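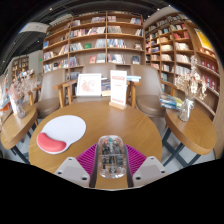
Round table with the clear mouse and the white mouse pad.

Rotis open day, July

One of the things on my list for this year was to go up a rock face with my own hands and feet. I had been putting it off since the winter. When the Rotis climbing school announced its summer open day I signed up the same evening so I couldn't talk myself out of it.

The school is at the end of the valley road above Silis. I took the early bus, which was nearly empty until the last village and then filled up with people carrying helmets. From the stop it is a steady walk uphill on gravel, past a sawmill and a field with goats in it. The signs are small and one of them points the wrong way at the fork by the chapel. Keep left there.

Check-in was in the barn. You sign a form, say whether you have climbed before, and get a colored wristband. Mine was yellow, for beginners. The gear is handed out from a counter at the back: harness, helmet, shoes. The shoes hurt. The man at the counter said they should be tight but that my toes shouldn't be folded under, and swapped mine for the next size up, and those hurt less.

Our instructor was Olesia Holovko. She has taught at Rotis for more than 20 years and doesn't waste words. She showed us the figure eight knot, undid it, and had us tie it until everyone in the group could do it while she talked to us about something else. Then she went along the line and tugged on every harness. I had my waist belt sitting too low. I had been sure it was right.

The morning was on the practice slab, which leans back enough that you can almost walk it. Olesia told us to look at our feet and stop grabbing for things above our heads. I got to the top on the first try and felt very pleased with myself. Coming down was worse. You have to lean back and let the rope take your weight, and my legs would not agree to it. I stood there for a while. A boy on the next rope went past me going down, then past me again going up.

Lunch was bean soup and bread from the kitchen in the farmhouse, included in the ticket. Bring a cup if you don't like paper ones. There were stalls along the wall of the barn with used ropes, maps and secondhand boots, and I bought a map of the paths around Stanciu that I probably don't need.
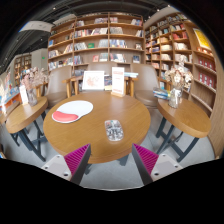 In the afternoon the yellow group could choose between another round on the slab or the ladder route on the Stanciu side, where you clip onto a steel cable and climb on iron rungs. I chose the ladder route. It starts in the woods, in shade, and the first part is easy. After that the trees stop and the rungs go straight up over a bulge in the rock.

The rule is that you have two clips and at least one of them is always on the cable. You move one past the anchor, then the other. I said it under my breath the whole way. At the bulge my arms started to shake and I asked Olesia if I could go back. She said I could, but that the way down from there was harder than the way up, and that I should rest in the harness first and eat something. I ate half a cereal bar hanging off a cliff. Then I went on.

The top is at a little over 1,000 meters, so it is not a big mountain. There is a bench and a metal box with a notebook in it. I wrote my name and the month. The view goes back down the valley as far as Silis, and I could pick out the bus road and the roof of the barn. We stayed until the wind picked up and then took the footpath down through the trees, which was slippery with needles and took longer than I expected.

I missed the bus I had planned on and got the next one, just before six. My forearms were so tired that I had trouble opening my water bottle.

Some notes if you are thinking of going. Cut your fingernails. Take long pants, even if it's warm, for the rungs. The toilets are behind the farmhouse and there is no card machine at the stalls. Rotis runs another open day when the leaves turn, and I have put my name down for the slab again, mainly to practice the leaning back.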